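How to write your first theatre review

I've been scribbling about plays for the Skesstead arts newsletter for longer than I care to admit, and the thing people ask me most often (usually in the queue for interval ice creams) is how you go about it. Well, come and sit down, because I do love being asked! What follows is how I do it, and you're very welcome to ignore any bit that doesn't suit you.

Before you go

Read as little as you can bear to. I know it's tempting to look up what everybody else thought, but once somebody has told you the second half drags, you'll sit there waiting for it to drag. I check the running time, the name of the company and whether there's an interval, and that's my lot. If it's a new staging of an old play, I might read the first act again over a cup of tea, though I stop there so the ending still has a chance with me.

Pack a small notebook with plain paper and a soft pencil. Pens click, and phones light up the whole row, and the people behind you have paid for their seats as well.

While you're there

Arrive 20 minutes early if the trains allow it. Look at the set if the curtain is up, listen to what's playing over the speakers, have a nosy at who has come along. When I saw The Salt Road by the Premer company, there was a low humming in the auditorium a good while before the lights went down, and anyone who came in at the last moment missed it entirely.

During the show, write single words. I mean it! My notes from that night say "bucket", "sister too quick", "lovely blue" and something that might be "herring". You'll be surprised how much comes back to you from one word, and your eyes stay on the stage where they belong. I write big, in the dark, and turn the page often so I'm not writing over myself.

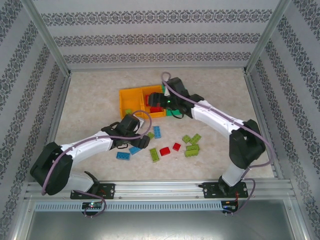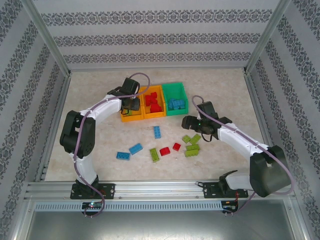 On the way home

Try to get something down the same night, even if it's on the back of the programme. I ask myself what I'd say to a friend who rang up and wanted to know if they should go. Whatever comes out first is very often my opening paragraph, give or take a bit of tidying.

Writing it up

Start with the moment you remember best and put the reader in the seat beside you. The plot can wait until the second paragraph, and three or four sentences of it will do nicely. Please don't give away anything that happens after the interval. I did that once, years ago, with a touring thriller, and I still get looks in the butcher's.

Next, say how it was done. Acting is the part most beginners find easiest, so push yourself to mention the lighting, the sound or the costumes too, where they made you feel something. "The lighting was good" tells the reader very little. "The kitchen went cold and green whenever the father came in" gives them something to hold on to, and it'll please the lighting designer no end.

If you didn't care for it, say so kindly and say why. Bakhtiari, the little two-hander that came through in December, left me quite unmoved, but I could see that the rest of the row was in bits, and I put both of those things in.

Length and tidying

Our newsletter takes 507 words, an odd number I inherited along with the column and have never managed to change. Your own first draft might run to 3,000, as mine did, and that's perfectly all right. Leave it overnight, then read it aloud and cross out every sentence you hurry through. Check the spelling of each name against the programme, twice, and make sure you've put in the venue, the closing date and how long the show lasts.

Then send it off before you can fiddle with it any more. The Narimano studio has a double bill of short plays coming up with cheap seats at the back, and that would make a very good first outing if you're looking for one.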